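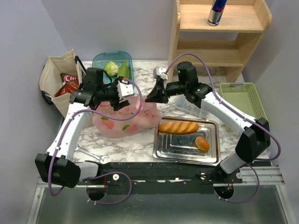 *A red bag of chips in a canvas tote.*

# Mice in the House! How They Get In and How People Keep Them Out

For kids. Grownups can read it too.

Fri 17 March

Ok so. You're in bed. It's dark. Scritch scritch scritch. Something in the wall.

Could be a branch on the window. Could be pipes. Could be a mouse. Lots of houses get one at some point, clean houses too. Doesn't mean your house is dirty. Doesn't mean anybody did anything wrong. Mice are small and good at finding stuff.

## What kind of mouse?

Mostly the house mouse. Gray or brown. Big round ears, pointy nose, long thin tail. Body about as long as your finger or a little longer, then the tail on top of that.

Sometimes a deer mouse. Brown on top, white belly, white feet. They like sheds and cabins but they'll come in a house too.

Baby mice are called pups. Pink, no fur, eyes shut. They grow up fast. A mouse can be a mom when it's only a couple of months old, so one mouse family can turn into a lot of mouse families. That's why grownups get in a hurry about it.

## Why do they want in?

Warm. Food. A place to hide from owls and cats and snakes.

In Clarkis, where we are, it starts in October. Nights get cold, the fields get cut, and the mice go looking for someplace better. Your garage is someplace better. So is the space under the sink.

They eat seeds and grain mostly. Indoors that means cereal, crackers, bird seed, dog food, crumbs in the toaster. They don't eat much at once. A nibble, run away, another nibble. And they don't go far. Usually a house mouse stays within 30 feet of its nest, so if there's mouse stuff in the kitchen, the nest is probly not way off in the yard somewhere.

## How do they fit??

Try this. Get a pencil. Look at how thick it is. A hole not much wider than that can be big enough for a young mouse. A hole the size of a dime, a grown one can get through.

They have skinny, bendy bodies under all that fur. If the head goes, the rest can usually squeeze in after. And if the hole is a little too small they chew the edge. Their front teeth never stop growing, and chewing keeps them worn down.

Places they get in:

- where pipes come through the wall
- under the garage door, at the corners
- gaps around the dryer vent
- cracks by the basement windows
- under an outside door if there's daylight showing

The old school building over in Dukmont had 26 holes when it got checked. Twenty-six! Most were behind the radiators where nobody looks. All filled now.

## Be a mouse detective

You can look. Don't touch. Looking only.

**Droppings.** Mouse poop. Tiny and dark, like a grain of rice with pointy ends. One mouse can leave 80 in a day. So a bunch of droppings doesn't have to mean a bunch of mice.

**Chew marks.** Little scrapes in cardboard or wood. A cereal box with a corner missing.

**Nests.** Shredded paper, fluff, insulation, bits of sock. Tucked behind things or inside a drawer that doesn't get opened.

**Smudges.** Mice run the same path over and over, right along the wall. Their fur leaves a greasy mark.

**Noises.** Mostly at night. Scratching, quick little feet.

**Smell.** Kind of sharp and musty. Hard to explain. You'll know it if there's a lot of it.

Found something? Tell a grownup. Show them where. Good job, detective work over.

## Why can't I pet it?

Because it's wild. A wild mouse is scared of you, and a scared mouse bites.

Also germs. Mice can carry germs in their pee and poop that make people sick. Some of those germs get in the air if you sweep up dry droppings and make dust. So no sweeping. No vacuuming either. The grownup way is:

1. Open the windows and doors and let the room air out for 30 minutes. Everybody stays out.
2. Put on rubber or plastic gloves.
3. Spray the mess with disinfectant till it's really wet. Let it soak.
4. Wipe up with paper towels. Towels go in a bag, bag goes in the trash.
5. Mop or wipe the spot again.
6. Wash hands. Soap, warm water, get between your fingers.

That's a grownup job, all six. Your job is stay back and keep the dog back.

Pet mice from a pet store are different, they grew up with people. Still wash your hands after.

## Keeping them out

This part is called **exclusion**. Big word. It means closing the door on them, except the door is every little hole in the house.

People who do this for work, like the crew at Gedow Wildlife here in town, walk all the way around the house with a flashlight. Low first, then high. Then they plug things up. Small holes get stuffed with steel wool or copper mesh and then sealed over, because mice don't like chewing metal. Bigger holes get metal sheet or wire screen with very small squares. Doors get a strip along the bottom, called a sweep.

Foam by itself? Doesn't work so good. They chew right thru it.

A crew did a row of houses on Nikzad Street last fall and used over 30 door sweeps, plus a lot of mesh. Took them most of a week.

One important thing. You have to deal with the mice already inside too. Close up every hole and forget about those and they're stuck in there with your crackers.

## What about traps?

Grownups pick the trap and grownups set it. Never touch one, even if it looks empty. A snap trap can hurt your finger pretty bad. Poison is even more dangerous, for kids and for pets and for owls that might eat a poisoned mouse. If you ever see little blocks or pellets, green or blue or any color, on the floor or in a box by the wall, leave them alone and go get somebody right away.

Some people use live traps, the kind where the mouse just gets shut in. Has to be checked a lot. Ask first about letting one go, there are rules in some places about where you can.

## Stuff kids can do

Plenty actually:

- Close the cereal. Hard plastic bin or a glass jar is best, a mouse can chew a bag or box
- No snacks left under the bed. Check your backpack too, there's a granola bar in there from who knows when
- Sweep up crumbs after you eat (crumbs yes, droppings no)
- Pick up pet food at night
- Bird seed goes in a metal can with a tight lid
- Shut the back door behind you
- Don't pile toys and blankets against the wall in the basement

## Are mice bad?

Nope. Outside they're part of how things work. Owls eat them, foxes eat them, hawks and snakes and weasels too. Mice bury seeds and forget some, and some of those seeds grow. A field with no mice would be a hungry place for a lot of animals.

They just need to live out there and not in the pantry.

## Words to know

**Rodent:** an animal with front teeth that keep growing. Mice, rats, squirrels, beavers.

**Nocturnal:** awake at night.

**Droppings:** poop.

**Exclusion:** closing up holes so animals stay outside.

**Door sweep:** strip on the bottom of a door that covers the gap.

## Try it at home

Draw a map of your house from the outside. Walk around with a grownup and mark every pipe, vent and door. Put an X anywhere you could fit a pencil. Stick the map on the fridge and cross off each X when it gets fixed.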